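Sorting Small Cable Assemblies and Boards into Bins
Nulelus Parts Room, Bench Procedures
Revised Wednesday, March 18, 2026

This procedure applies to loose electronic parts returned to the Nulelus parts room. It covers circuit boards, wire harnesses and short cable assemblies.

Before you start
Clear the table and place one metal tray in the center. Line the tray with a sheet of white paper. Set the yellow-orange bins on both sides, within reach.

Sorting
1. Lay the parts on the paper in separate groups, one type to a group.
2. Straighten each harness before moving it. Do not pull on the wires — hold the connector body.
3. Check the label on the bin against the parts list.
4. Place cable assemblies flat on the floor of the bin. Twisted pairs may be folded into loose loops, never wound tightly.
5. Keep boards apart from cables. Boards with tall capacitors go in last, component side up.
6. Close the count sheet when a bin reaches 200 pieces and begin a new one.

Questions about part numbers should be sent to the Drisow desk, extension 2641.

Parts on the tray and in the bins:

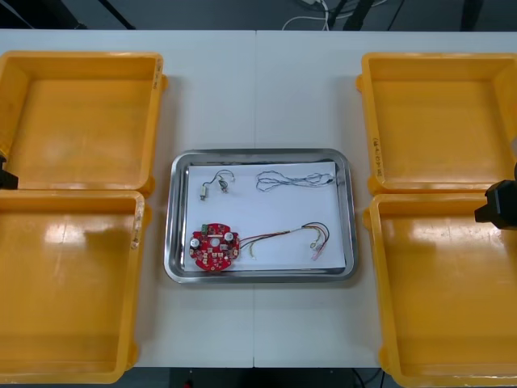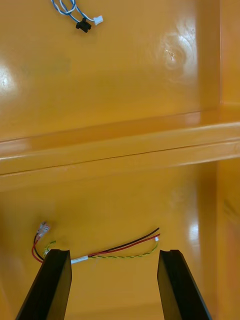
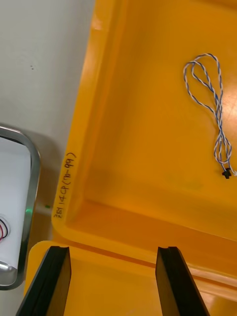 Reader comments
Rornomum: We follow the same steps in our stockroom, but we tie each twisted pair with a paper band before it goes in. Would that be acceptable under step 4, or does the band need to come off first?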